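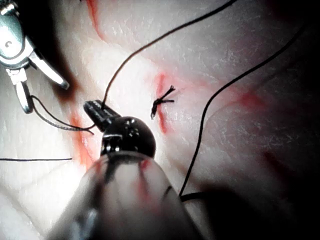
Two-arm suturing rig, shared shop build: cable tension and thread handling

Nollitstead Workshop Forum > Projects > Robots and Motion

brasspulley
Posted in November, 9:40 pm

Moving this out of the general build log because it was taking over. Short version for anyone new: two arms, used wristed surgical instruments on the ends, my own drive packs behind them, practice tissue on the bench between. Small camera at the wrist and another fixed one over the work. I drive it by hand from two controllers. It is a hobby project and it will only ever sew practice pads.

Where it stands:

The drive packs are done. Each one has its own Dilero motors and a capstan for every cable pair. The first set of capstans was printed and they crept under load, so I turned new ones on the shop lathe.

The instruments were $292 for the lot, sold as display only. Some had cables that were already stretched. I kept the two best and the rest are parts.

Control loop is at 200 Hz. I had it faster but the USB link dropped packets and the wrist would twitch.

I can put in a stitch, tie it and cut it. Slow, but the knots hold when I pull on them with tweezers. What I can't do is keep the thread out of the way while I work on the next one.
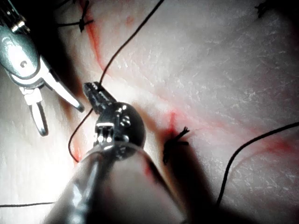
Needle driver up close from the wrist camera, grasper open at the upper left.

Two questions. How are people setting pretension on the jaw cables without a load cell? And is anyone doing something clever with long thread?

mill_and_mend
9:58 pm

Nice progress. For pretension I hang a weight off the capstan before I lock the clamp. Same weight every time, same order every time. You don't need to know the number, you need it to be the same on both sides of the pair.

Cut your thread shorter. You are leaving far too much on the pad.

tallgrass44
10:15 pm

Disagree on the shorter thread. If you cut it short you are regrasping at the end of every throw and that is where a two-arm rig loses the needle. Long thread is annoying but at least you have something to grab.

I would look at your camera placement first. In the wrist view the driver shaft takes up most of the bottom of the picture. You're working past your own tool. Can you rotate the mount?

brasspulley
10:31 pm

The mount can move but the cable run is tight. I'd have to remake the bracket. It's on the list.

Starting length has been 45 cm. I tried less last month and did spend the whole time regrasping, so I'm with tallgrass44 on that part.

mill_and_mend
10:44 pm

45 is silly for single knotted stitches. That's a length for a running stitch. You could halve it and still have plenty for a wrap.

ohm_sweet_ohm
11:02 pm

Can we see the overhead view with both arms in it? Hard to say anything about the thread from the wrist camera alone.

brasspulley
11:20 pm

Sure.
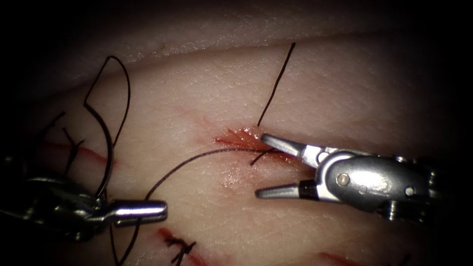

Fixed camera, both instruments in view, the right one at the middle cut.

The big loop over on the left is what I mean. Once there's slack like that hanging around an instrument I have to stop and think about which way to back out. If I guess wrong it tightens on the wrist and I'm there with a hook.

ohm_sweet_ohm
11:37 pm

Thanks, that helps a lot. I think you are both right. The length would be fine if the left arm had a job during the throw. It's sitting low and out of the way. I'd bring it up and have it hold the slack away from the cut.

Also, is that red stuff going to get into your pulleys? I would worry more about that than the thread.

brasspulley
11:49 pm

It's food dye and glycerin in water. The tips get wiped down and flushed after every session and the pulleys get a drop of light oil. No rust so far. The Tondix pads stain, but they are cheap and I use both sides.

tallgrass44
7:12 am

Glycerin in the pulleys is not nothing. It holds water. I lost a wrist that way on an older build and the cable frayed inside where I couldn't see it. Plain dyed water would be my choice.

mill_and_mend
7:30 am

Plain water dries out the pad edges and then the needle tears through. I've used glycerin mix for years. Flush it properly and it's fine.

tallgrass44
7:41 am

Years on what, though? Your rig has rigid linkages in the jaw. Cable wrists are different.

mill_and_mend
7:55 am

Fair. Yes, mine are rigid.

brasspulley
12:20 pm

I'll pull the pulleys on one of the spare instruments and look. Those were run with the same mix before I swapped them out, so they should show it if there's a problem.

On the jaws: I did the hanging weight method this morning, same weight on both cables of the pair, and the backlash at the tip is down to about 7 degrees. It was bad enough before that I was closing on the thread and missing it. I also changed how I work. I now let go of the needle and leave it on the pad, then do the wrap with the driver alone, so there is one less thing moving. 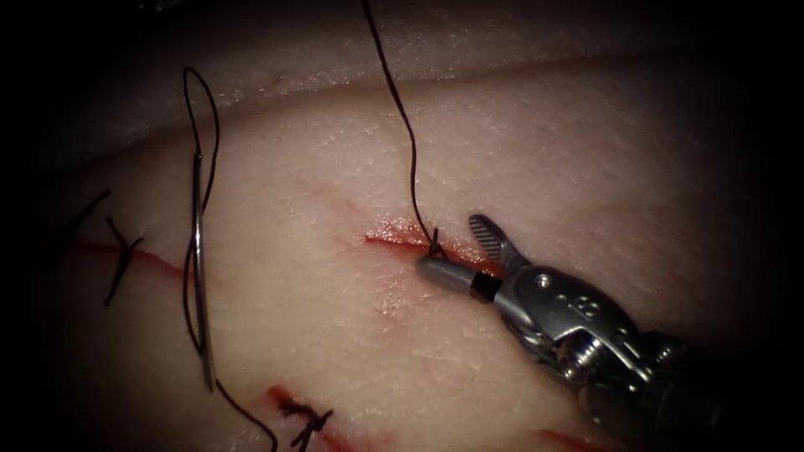 It's slower per stitch but I haven't had to go in with the hook since I started doing it. The jaw still doesn't close square. One side touches first and the thread can slide out if I pull hard, and I don't know yet if that's the cable or wear in the pin.

ohm_sweet_ohm
12:48 pm

Swap the two jaw cables left to right. If the bad side moves, it's the cable. If it stays put, it's the pin.

Değirmenci sells the small pins loose if you end up needing one. Measure first, theirs run slightly over and you may have to lap them.

brasspulley
1:05 pm

Good idea, will swap them tonight. Does anyone have a lap that small in the shop, or do I need to make one?

mill_and_mend
1:22 pm

Top drawer under the lathe, blue box. Put it back when you're done.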